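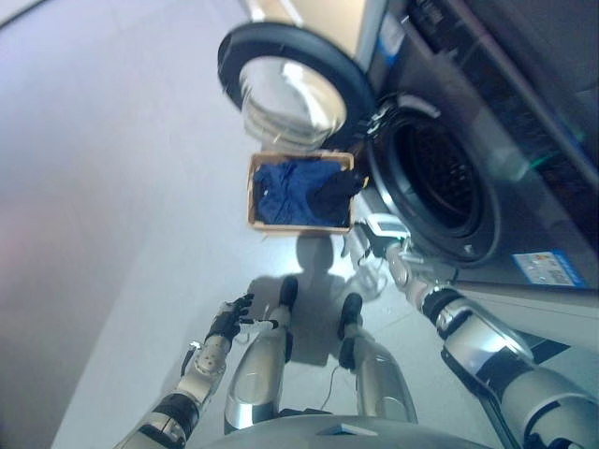

A front-loading washing machine with its door open.

Wosalance opens repair service for household appliances in Fledach

Fledach, January - The repair company Wosalance has started a new service for the residents of Fledach and the villages near to it. From this month, people can book a visit for a washing machine, a dishwasher or a dryer, and a technician will come to the home within four working days.

The company has prepared the service during 13 months together with the spare parts dealer Skesov. In this time it collected more than 1000 used parts, such as door seals, hinges and pumps, which are tested and then sold at a lower price than new ones.

"Many families told us that they bought a new machine when only the seal was old," says Joon-young Ahn, director of Wosalance. "We want to give them a second possibility, and we want to tell the price before the work begins."

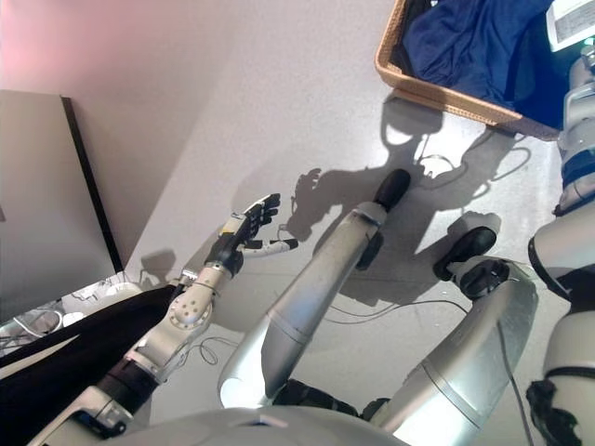

Eight technicians will work in the area. They are led by Salamatu Kyei, who before managed the workshop in Koo. She will also give a free evening course on the care of appliances - how to clean a filter, how much powder to use, when to leave the door open.

Bookings are taken by telephone or at the Wosalance shop in Fledach, from 8 in the morning. The course places are given in the order of registration.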